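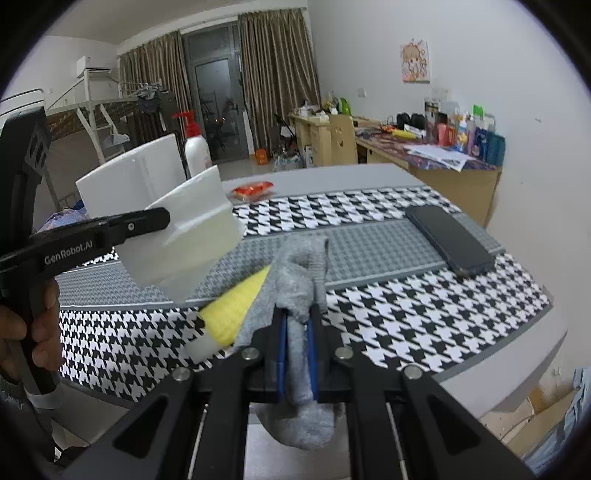
Foam packing, one grey sock and the toy corn on the houndstooth cloth.

We use cookies to keep you logged in to the list archive. By continuing to read you accept this.

[lusness-swap] Re: Foam, socks and the small stuff

From: Sabine Eichhorn
To: lusness-swap list

Hi all,

Several people have asked what we are doing with the small things this April, so I'm answering on the list and will copy it to the noticeboard in the laundry room. It mostly concerns foam and single socks, which were the two piles we handled badly last year.

Heike's message from earlier in the thread, for those who joined since:

> Heike Lindemann wrote:
>
> I have the tally from last spring in front of me. We took in
> 1,635 items and 962 went to new owners at the swap. The rest was
> bagged for Harms or thrown out, and a large part of what was thrown
> out was packaging that should never have come down the stairs.
> People kept the foam from their monitors and rice cookers all year
> in case they moved, then handed it to us on the last afternoon. Can we
> settle before move-out which packaging we accept? I would also like
> a rule about socks. I spent an evening matching socks and do not
> want to do it again.
>
> Heike

I agree with Heike on both points. What follows is how I'd like to run it on my floor, and unless there are strong objections I suggest the other floors do the same.

Foam blocks. The hard white moulded kind only gets taken if it's still with the thing it came with. If you are passing on a monitor or a kettle and have the corner pieces, tape them to the box and write the item on the tape. Loose slabs and L-shaped pieces with no item go to the foam drop at the Harms depot in Grullton, and you take them yourself or put them in the cage by the loading door. The cage holds 200 litres and it fills up fast when people put whole boxes in it, so please nest the pieces. Don't snap them. The crumbs got into the carpet on the second floor and Ottmar had the vacuum apart twice.

Open foam boxes, the kind with a lid, are different. We want those. They're good for carrying cups and small glass things down to the tables, and the kitchen group uses them on the bus to Ulmont when they do the big fish order. Lid or no lid, put them under the swap table and not on it.

Socks. Pairs only, rolled together, washed. A single sock goes in the rag bag. I know the other one sometimes turns up behind the bed when the frame is pulled out, so do the bed first and the sock drawer last. Fuzzy knit ones are no use as rags for windows because they shed, but they are fine for dusting blinds and the tops of door frames. Put one on your hand like a mitt. I did every slat in my room with an old one and it took less time than hunting for the duster.

Toys and desk ornaments. Anything goes, as long as it fits in the shallow trays. Last year these were picked up first. Plastic vegetables, key chains, squeeze toys, all of it. Please give rubbery things a rinse and let them dry before they go in a tray, as they pick up lint and hair from everything else. If it's sticky after rinsing, it's garbage.

Pump bottles. Only if at least half full and only with the pump locked or taped. We had a leak in a box of scarves. Empty bottles go in the regular recycling with the pump head taken off.

Snacks. Sealed ones go on the kitchen shelf for whoever wants them. Not in the trays, please.

On tablecloths: I've been asked whether we need them. I'd keep them. Light-coloured foam and little white parts are easy to lose on the bare white tables from the common room, and a patterned cloth gives you something to gather up by the corners at the end and shake out. A busy pattern does hide needles and pins, so run your hand flat over it before you fold it. Bring your own if you have one. I am not buying more out of the 200 dollars we have from the residence office — that is going to boxes, tape and the van.

A word about doing this in your own room, as opposed to down in the common room. I think it works better upstairs if you have a clear table. Put the table where you can get around it, open the balcony door, and do one surface at a time: desk, then drawers, then the lower bunk, then the floor. The lower bunk is where things hide. Quilts in particular. Unfold the quilt fully before you bag it and you'll find a charger or a library card about every other time. Buckets are worth keeping by the desk for pens, clips and cables, and you can hand the whole bucket over at the end of the day and get it back empty.

Hangers can stay on the rail until last. They tangle with everything if you take them down early. Folding chairs go down folded, with your room number on masking tape on the underside of the seat, and wooden chairs stay in the room unless you bought them yourself. Check the inventory sheet inside your door if you don't remember.

Fruit netting came up as well. It's the stretchy foam sleeve that goes around pears and mangoes, and I had it down as garbage.
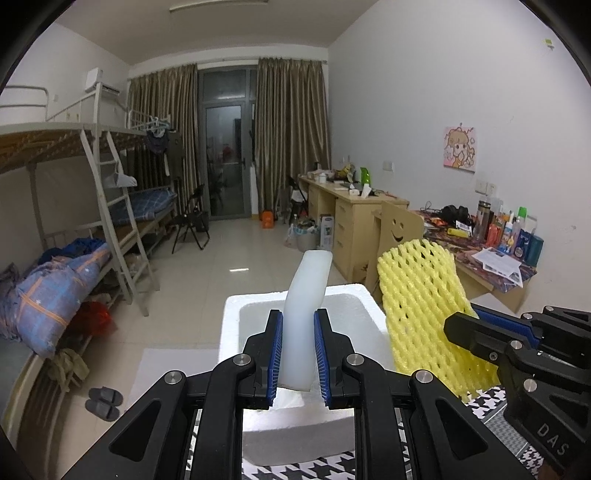 Jayanthi Chowdary wrote:

> Please don't bin the fruit sleeves. They go over glasses and
> small mugs very well and you need no newspaper. One sleeve does a
> tumbler, two do a jar if you pull one from each end. I packed my
> whole spice shelf that way coming from Ulmont and had one chipped
> lid. They also keep a pair of earphones from knotting. I'd like
> a bag of them kept by the packing table for anyone to use, and
> if any are left at the end I will take them.
>
> On foam boxes, could we ask people to wipe them out first? Some
> have had fish in them and you can tell.
>
> Jayanthi

Done on both counts. Sleeves go in a bag on the hook by the packing table, and I've added "wiped out" to the note about foam boxes. Colour doesn't matter. Torn sleeves are fine as filler between plates.

Kyung-tae asked off-list whether the same rule covers bubble wrap. Yes, keep it, flat and not balled up. Packing peanuts, no. If you have a bag of them, tie it shut and take it to Harms yourself. They do not want them in the cage and neither do I.

Things I still need answers to:

Does anyone have the key to the cage? It was with Ottmar and he says he gave it back to the front desk. The front desk has no record of it.

Can the third floor lend us their trolley for the morning? Ours pulls to the left and is hard to steer with anything heavy on the top shelf.

Who has the label maker? I can do labels by hand, but last year's were hard to read and a carton of cutlery ended up with the lamps.

Is the foam drop in Grullton open past four? The sign on the gate and the sheet in our hallway give different hours. If you are going by on the bus, have a look and post what the gate says.

For Heike: I'll keep the tally this time if you would rather do the tables. I'd like to stop listing every small thing and go by the tray. It will make the number smaller than last year's, but I don't think the residence office reads it that closely, and it saves somebody standing at the door with a clipboard until supper.

If you want a box or a roll of tape before move-out, knock on my door after 6 p.m. and take what you need. Bring the scissors back. We are down to one pair and they are the ones with the loose rivet.

Sabine

--
lusness-swap: the Lusness residence swap and sorting list
To stop receiving messages, write to the list with "remove" in the subject line.

Last updated: April

Contact the list owner | Copyright Lusness Residence Swap | Back to top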